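Accept cookies? We use cookies to remember your settings and to see which pages people read. Accept all - Only necessary - Manage

Speaker notes - "Teaching hands before teaching robots"
Student Robotics Club talk, 20 min slot plus questions

BEFORE START
Laptop on mains. Clicker is in the side pocket of the bag, not the front one. Water. Check the sound even though there is no sound in the deck, last time the hall system hummed through the whole thing. Ask Stavros to sit near the light switch.

Don't start with the club history. Start with the question.

OPENING (2 min)
Who here has tried to write code that makes an arm pick up a cup? Hands up. Keep them up if it worked the first time. OK.

So my club spent most of last year doing exactly that. Positions, angles, more positions. Put the cup here, drive the arm there, close. Worked fine as long as the cup was where we said it was. Move it the width of a thumb and the arm closes on air, very confidently.

Name: Radka Perić. I run the project side of the club at Molora, second year doing it. Stavros Dervishi does the software and will take the hard questions. (pause, he will wave or he won't)

What we changed: we stopped writing the movement down and started showing it. A person holds the grippers and does the job. We record that. The model learns from the recordings.

SLIDE 2 - what the project is called and why
Tarkham. It's the name of the table game the first group used to play at lunch, no deeper meaning, please don't ask. Moved on quickly last time and should do so again.

Goal for the year was one sentence on the whiteboard: tidy and set a small table with two hands. Two hands matters. Most student projects use one, we did too. But think how much at home you do with one hand only. Hold the jar, turn the lid. Hold the tray, lift the thing on it. One hand is a different problem and a lot of it is a boring one.

SLIDE 3 - the kit
Go slow here, people always want to know about this part.

Pair of hand-held grippers, one for each hand. Printed cubes with markers on them, fixed behind the jaws. Camera looks down from head height. The markers let the software work out where each gripper is and which way it's turned. That's the whole trick really.

Markers have to be flat and clean. We had one batch where the paper bubbled at a corner and Stavros lost an entire evening to a left hand that seemed to be slowly sinking through the table. Reprinted, glued again, fine. Say this one, it gets a laugh and it's also the most usefull thing in the talk for anybody about to build one.

Also: matte paper. Glossy is a disaster under ceiling lights.

Cost - don't read the table out. Point at the bottom line, say it's less than one decent servo-driven arm, move on.

SLIDE 4 - the tasks
We wrote task cards. Each card has a start, an end and a list of what counts as a fail. Members draw a card, set up the table from it, do the task, reset, go again. 50 runs per card, then the card is retired.

Flower card is the one everyone wants. It's also the one that taught us the most. A vase is tall, so if you grip too high it tips, and if you grip low your other hand is in the way of the tray. And flowers hide things. The camera is above, the flowers are under the camera, so whatever goes behind them is gone.
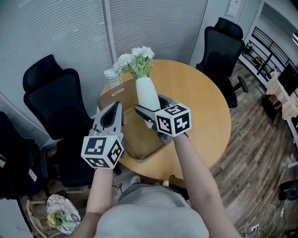
First year students did the card better than the older ones, by the way. Older ones had spent too long with the arm and moved like it. Stop, line up, go in straight, stop. The new ones just reached for the thing. We had to tell the older group to relax their shoulders. I include myself.

Rules we ended up with for whoever is doing the runs:
- grippers start open, every time
- look at what you're about to grab, the camera goes where your head goes
- no talking with your hands between runs (me)
- if you fumble, keep going and recover, don't stop the recording
- reset with your real hands, grippers down

Fourth one is the one to spend time on. At first we threw away every run with a fumble in it. Looked clean. Then the trained model would slip once and have no idea what to do next, because it had never seen anybody slip. We put the fumbles back in. Big difference. If they remember one thing from this slide it should be this.

SLIDE 5 - numbers
Total recordings we kept: 1,272. Say it once, leave it on the screen.

Don't apologize for it being small. It's small next to what a company does and it's large for a club that meets in the evenings with one set of kit. Mention that the kit was booked in 20 minute blocks, and that we picked this because past that people get sloppy. Wrists get tired too. Grippers aren't heavy but you hold them out in front of you and you feel it by the end.

Someone will ask how many were bad. Answer: we flagged bad ones by reason and not just good or bad. Marker lost, wrong start, ran out of time, other. "Other" got too big and we had to go back and split it. Would do that differently, see slide 8.

SLIDE 6 - training
Stavros's slide. Hand over the clicker.

If he's stuck in the train, here's the short version:
Camera picture goes in, next bit of gripper movement comes out, both hands together. We first tried a model for each hand and they fought. Left would go for the vase and right would go for the vase. Put both hands in one model and they mostly stopped arguing. Training ran overnight on the department machine. First few came out useless because the clocks on the camera and the logger didn't agree, so the hand in the data was always a bit behind the hand in the video. Check your clocks. Check them again after you update anything.

Don't attempt to explain the loss curve. If asked, "Stavros will put it in the chat".

SLIDE 7 - did it work
Be straight. Some of it.

Moving the tray: yes, well enough to show visitors.
Jar: picks it up, puts it down, sometimes puts it down from too high up. Use the plastic one.
Vase: works when it stands near the middle of the table. Near the rim it goes cautious and hovers. We think that's our fault, hardly anybody put it near the rim in the recordings. People put vases in the middle of tables! Of course they do. The card said "anywhere on the table" and everyone read that as "in the middle".

That's a nice point to make about data in general, so make it. You don't get what the card says, you get what people do when they read the card. We've since rewritten it with a small map and a dot.

Moving to a new room: bad. Different table, different light, it got lost. Next year's problem. We took it to the Radulović open day in September and it spent the morning reaching slightly to the left of everything. After lunch we pulled a curtain and it got better. I have no clean explanation and I won't pretend to.

SLIDE 8 - what I'd change
Quick list, don't linger, check time here. Should have 5 min left. If less, skip to the last two.

Write the fail reasons before the first recording. We did it after and it cost us a month of evenings.

Name files properly. We had three people with three systems. One of them used his own initials plus a mood.

Swap objects more. We used the same few things for too long and the model got attached to them.

Have one person whose only job is watching the recording as it comes in. You catch a lost marker in a minute instead of finding it in the next week's batch.

Let beginners do the first sessions. Not as a favor to them. They're good at it.

Feed people. The evening runs with food have fewer aborted recordings than the ones without. Have not tested this seriosly but I'd bet on it.

SLIDE 9 - Waveo
Short plug. Waveo is the little viewer Stavros wrote for going through recordings. Plays the video with the gripper paths drawn next to it, you press a key to flag and it jumps to the next one. It's rough. The undo button does not undo. But it's free for other clubs to use and two have picked it up already - ask them to send bug reports to him and not to me.

DEMO (only if time, only if it ran OK in the break)
One run of the tray. ONE. Don't do the vase even if they ask. They will ask.
If it freezes: hand on the stop, say "and that's a fumble", carry on talking. Stavros restarts in the back.

QUESTIONS - likely ones
Why not just drive the arm by remote? Tried it. Slow, and you need the arm free the whole time. With the hand-held set three people can record in an evening and the arm can be in pieces on the bench. It usually is.

Can you feel what you're gripping? A bit, through the handle. More than with a joystick. The model gets none of that though, it only has the picture and the positions. Force sensing is on the wish list.

Do you need to be able to code to join? No. Half of last year's group couldn't when they started. You need steady hands and patience with resetting a table.

Is the data public? Not yet. Need to go through it and check for faces and screens first. Be vague on the date.

What do left-handed people do? Same kit both sides, so no difference. We did see that people favor one side for the heavy thing. Worth balancing if you can.

Will it set my table at home? No.

CLOSE
Sign-up sheet is by the door. Next session is at the usual place, 6 pm, come in shoes you can stand in. Thank the hall people. Collect the clicker from Stavros, he walks off with it.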